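Section 6. Emptying and Relining Household Bins

Sort waste before it goes in the bin. Wrappers go in general waste. Empty drink cans go in recycling.

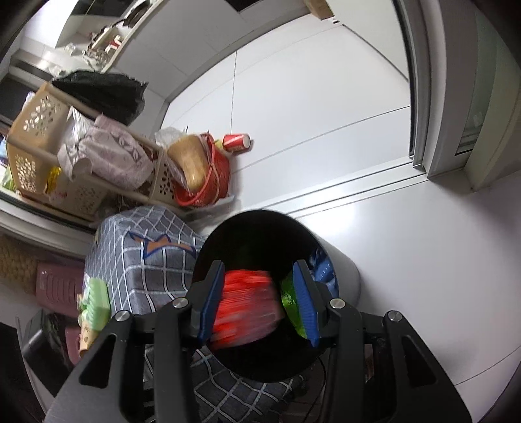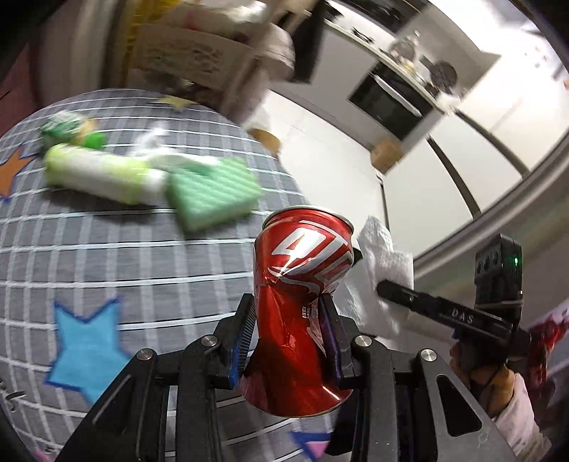 You need one Dralard liner, size 7, and a pair of rubber gloves.

1. Tie the old liner with a double knot and lift it straight up.
2. Wipe the inside of the bin with warm, soapy water. Leave it to dry.
3. Open the new liner fully and push it down to the base.
4. Fold the top of the liner over the rim.

Note: The Barbier pedal bin has an inner bucket. Take the bucket out before step 1.

Caution: Do not put batteries, hot ash or broken glass in any liner. Wrap glass in newspaper and take it to the Urnthorpe drop-off point.

Replacement liners are listed under part number 903.

Revised 05/03/2025, Anong Sriwong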